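## Do free campus shows sell records? Notes on the Killoto tour

Oda Moen and Sigrun Lie, 24 August 2021

The claim we set out to check came from Killoto's own press sheet: that playing free shows at colleges "turned students into fans." We doubt it, at least on the evidence we could get.

Killoto played two free sets in April, one at Salem and one at Demasar. Door staff logged 1062 people across both nights. That figure gets repeated a lot. It counts entries, so anyone who stepped out for food and came back is in there twice.

We handed out a short survey at the exits and got 193 back. Of those, 83 said they had listened to the single "Vidov" since the show was announced. The press sheet would call that a success. We would point out that people who fill in a survey about a band probably like the band already, and that our form never asked whether they knew the song before. That was our mistake, and we can't fix it now.

Streaming numbers were no help either. The label sent us a chart with no scale on the left side.

### Coding the answers

Sigrun read every form first and Oda read them again a week later. We disagreed mostly on what to do with "maybe." In the end we left those out.

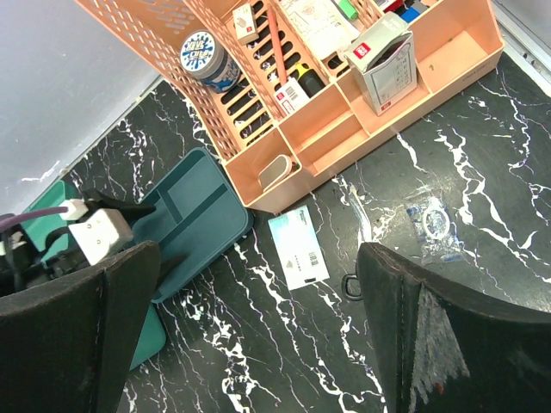

*Desk organizer with a pencil in the slots.*

What we can say is that the rooms were full and the tickets cost nothing. A paid show at the same halls would be a fairer test. Until someone runs one, we'd treat the fan claim as advertising.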